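Thaddeus Whitlock
@twhitlock_textiles
9th December

Annual thread on putting winter clothing away in a small room. One room, one table, one bed, a carpeted floor. The constraint is flat area. Everything below follows from that.

Thaddeus Whitlock
@twhitlock_textiles

First, dimensions. The clear part of my own table is 110 cm long and 89 cm deep. An adult jacket with the sleeves out to the sides does not fit on that. With the sleeves folded in across the chest it does, and you can work on it without the cuffs dragging on the floor.

Thaddeus Whitlock
@twhitlock_textiles

Sort before folding. I use two groups: things that hold a fold (cotton, thin knits, most trousers) and things that push back (padding, thick ribbing, anything with a stiff zip). The first group goes in boxes. The second goes on a shelf or in a drawer, laid flat, with nothing heavy on top.

Thaddeus Whitlock
@twhitlock_textiles

Small white items are the awkward ones. They take up very little space individually, they show every mark, and they never stack. Rolling works better than folding for these. Keep the seam on the outside of the roll, where it will not press a line into the layer next to it.

Thaddeus Whitlock
@twhitlock_textiles

A decorated cardboard box is perfectly adequate for rolls, provided it is clean inside and the rim has not gone soft. Run a finger round the rim before you start. If it catches, it will catch on a knit as well.

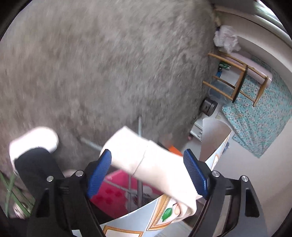 Thaddeus Whitlock
@twhitlock_textiles

Rolls go in on end, tight enough to stay upright and loose enough to pull one out without bringing its neighbours. If the box bows at the sides you have overfilled it. Take two out and start another box.

Thaddeus Whitlock
@twhitlock_textiles

On weight. I put everything on the kitchen scale last November and my standard box came to 965 g full. The one I had crammed was nearly double that, and the base had started to sag by spring. Cardboard fails at the bottom corners first.

Thaddeus Whitlock
@twhitlock_textiles

Corinne Szabo asked whether to line the box. Yes, with plain acid-free tissue, one sheet under and one over. Printed paper can transfer colour if the room gets damp. The house in Lullthorpe gets damp.

Thaddeus Whitlock
@twhitlock_textiles

Now jackets. Zip first, always. An open zip lets the two fronts slide apart as soon as you move the garment, and metal teeth will snag whatever they are stored against. Close it to the top, then lay the jacket front side up.

Thaddeus Whitlock
@twhitlock_textiles

Smooth the body from the collar towards the hem with the flat of the hand. Do not pull at the ribbed hem to straighten it. Ribbing that has been stretched goes wavy, and washing brings back only part of it.

Thaddeus Whitlock
@twhitlock_textiles

Sleeves next. Bring each one in diagonally over the chest. They will wrinkle. On smooth fabric most of that drops out after a night on a hanger, so there is no point in chasing every crease.
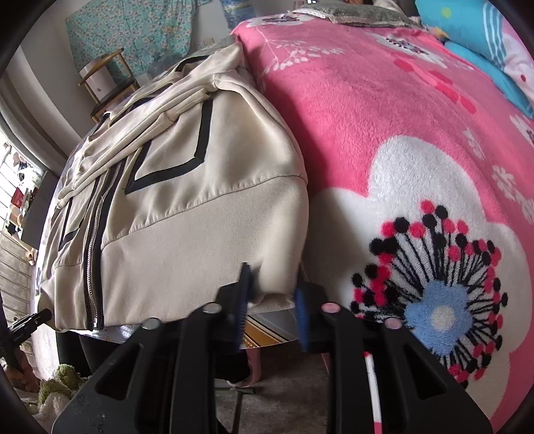
Beige jacket with black tape trim, sleeves across the chest, hem still to be squared up.

Thaddeus Whitlock
@twhitlock_textiles

Square the bottom corners at this stage, before the first body fold. Any twist in the hem gets worse with each fold after it. I take one corner at a time and set it level with the zip end.

Thaddeus Whitlock
@twhitlock_textiles

Contrast tape is useful here. If a jacket has dark trim on a pale body, the lines show you straight away when the two fronts have shifted. On a plain garment you have to go by the side seams, which takes longer.

Thaddeus Whitlock
@twhitlock_textiles

Then one fold, hem up to the chest. One is enough for a padded jacket. A second fold saves very little depth and compresses the filling along a hard line.

Thaddeus Whitlock
@twhitlock_textiles

If the table is next to the bed, the bed is your overflow. Finished pieces go there in shelf order, last on the shelf at the bottom. A fluffy blanket sheds, so put a pillowcase down first or you will be picking fibres off dark trim until you move house.

Thaddeus Whitlock
@twhitlock_textiles

Several replies about vacuum bags. Mohsin Talpur has used the large Varnine ones for years and likes them for bedding. I would keep them to bedding. I left a padded coat in one for a winter and the shoulders never recovered.

Thaddeus Whitlock
@twhitlock_textiles

Labels: contents and month, on the short end of the box, in pencil. Pencil can be rubbed out when the contents change. Next year's thread will be on hats.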